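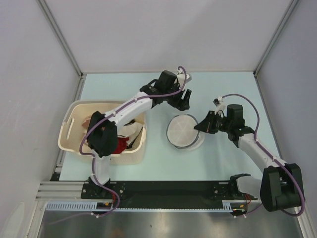 **Thread: Plornbridge jail log, digitized version - page order**

**countyfiles_ed**
I've been working through the scans of the old Plornbridge jail log for a piece on the sheriff's office before the county merged its records. The index lists 1,388 entries. The entry numbers run in sequence but the dates don't. Entries from September show up ahead of entries from the previous spring, then the order corrects itself for a few pages and breaks again. Has anyone compared the scans against the bound volume?

**marginal_note**
Yes, two years ago. The bound volume was rebound at some point and at least one gathering went back in the wrong place. The entry numbers were stamped after the rebinding, so they follow the wrong order. Use the dates and ignore the stamps.

**countyfiles_ed**
Thanks. Is there a way to tell from the scans where the misplaced gathering starts?

**marginal_note**
Look at the ruling. The misplaced leaves have 29 lines to a page. The leaves on either side have more, and the column for "cause of commitment" is wider.

**Tasta44**
I don't agree with the rebinding explanation. I had the volume out on the table and the sewing looked original to me. Deputies kept a rough book in the field and a fair copy at the jail. If the fair copy was written up in batches, you'd get the same thing: numbers in order, dates out of order. It would also explain the different paper, because they'd have used whatever ledger stock was on hand.

**marginal_note**
Batch copying doesn't explain a sentence that starts at the foot of one page and finishes 44 pages later. The Rebelo escape report does exactly that. The last words on the first page are "and was then pursued to the" and the next page opens with an unrelated vagrancy charge.

**Tasta44**
I'd forgotten about the Rebelo report. Fine, that one is hard to get around. I still think there was batch copying elsewhere. The handwriting in the second half is one person, same pen, very few corrections. Nobody writes a live log that cleanly.

**ledgerline**
Both can be true. For anyone working from the scans: the Plikier transcription has a third problem on top of these. The transcribers merged continuation lines into the entry above, so some prisoners appear to have two release dates. Check any double release against the page image before you cite it.

**countyfiles_ed**
That accounts for 4 of the oddities on my list. One more question. Some commitments carry a small "T" in the left margin. I had read it as "transferred", but several of those men were released from Plornbridge directly.

**ledgerline**
I've always read it as "trusty". It tends to appear on longer sentences, and the road work sheets have some of the same surnames.

**Tasta44**
Or "tried". Compare it with the court docket before settling on either. The docket is on microfilm and the reader at the annex only takes the old reels - bring your own list of dates, the finding aid is by case number.

**countyfiles_ed**
Will do. I'll sort my spreadsheet by date, keep the stamped number in its own column and check the T entries against the docket.

**marginal_note**
Add a column for the scan page too. The stamp and the scan page drift apart after the blank leaves.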